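Sedau, September 2021

**Farbige Würfel für die Sedauer Kitas: Lingate gibt 600 Stück ab**

Sedau. Rote, gelbe, orangerote. Wer in den nächsten Wochen in einer der Kitas im Ort vorbeischaut, wird über Würfel stolpern. Der Spielwarenhersteller Lingate gibt 600 Stück aus seiner Serie Trokach ab, kostenlos, an 6 Einrichtungen in der Stadt und im Umland. Das teilte die Firma gestern mit, kurz und ohne grosses Brimborium.

Hintergrund: Die Serie wird umgestellt. Neue Kantenlänge, neue Farbtöne, die alten Stücke passen nicht mehr in die Kästen. Wegwerfen kam nicht in Frage, sagt Eduardo Torres, bei Lingate für das Sortiment zuständig. »Die sind tadellos. Da fehlt nur die Schachtel.« Verteilt wird in Stoffbeuteln, genäht in der Werkstatt Barreto.

Bei den Farben hat man sich auf wenige beschränkt. Rot und Gelb gehen immer, heisst es, beim Orangerot gab es intern Diskussionen: zu nah am Rot, gerade bei schlechtem Licht. Geblieben ist es trotzdem. Einige Erzieherinnen hatten ausdrücklich darum gebeten, weil sich damit das Sortieren nach ähnlichen Tönen üben lässt.
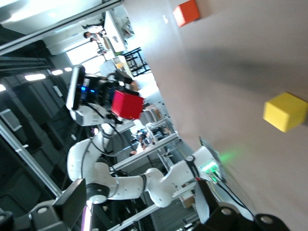 420 Würfel gehen sofort raus, der Rest folgt, sobald die Beutel fertig sind. Barreto kommt mit dem Nähen nicht ganz hinterher, im Juli lag die Werkstatt wegen eines Wasserschadens still. Ein genaues Datum für die zweite Lieferung wollte man dort nicht nennen.

Tài Tô leitet eine der Kitas auf der Liste und hat schon umgeräumt. Bautisch ans Fenster, Teppich weg, niedriges Regal daneben. Auf dem Teppich kippen die Türme zu schnell, so seine Erfahrung, auf einer glatten hellen Platte stehen sie besser und die Kinder sehen die Farben klarer. Gebaut wird bei ihm in kleinen Gruppen. Wer fertig ist, stellt seine Würfel zurück ins Regal, nach Farbe. »Klappt mal so, mal so«, sagt er.

Kritik gab es auch. 2 Einrichtungen, die leer ausgegangen sind, hätten gern früher von der Aktion erfahren. Die Auswahl lief wohl über eine alte Adressliste, die bei Lingate niemand mehr geprüft hatte. Torres räumt das ein. Man wolle nachsehen, ob im Lager noch etwas liegt, versprechen könne er nichts.

Die Beutel können von den Einrichtungen selbst abgeholt werden, Rampe hinter dem Lingate-Lager, bitte vorher anrufen. Geliefert wird nur ins Umland. Einzelne Würfel an Privatleute gibt die Firma nich ab, auch nicht gegen Spende. Ersatz für verlorene Stücke ist vorerst ebenfals nicht vorgesehen.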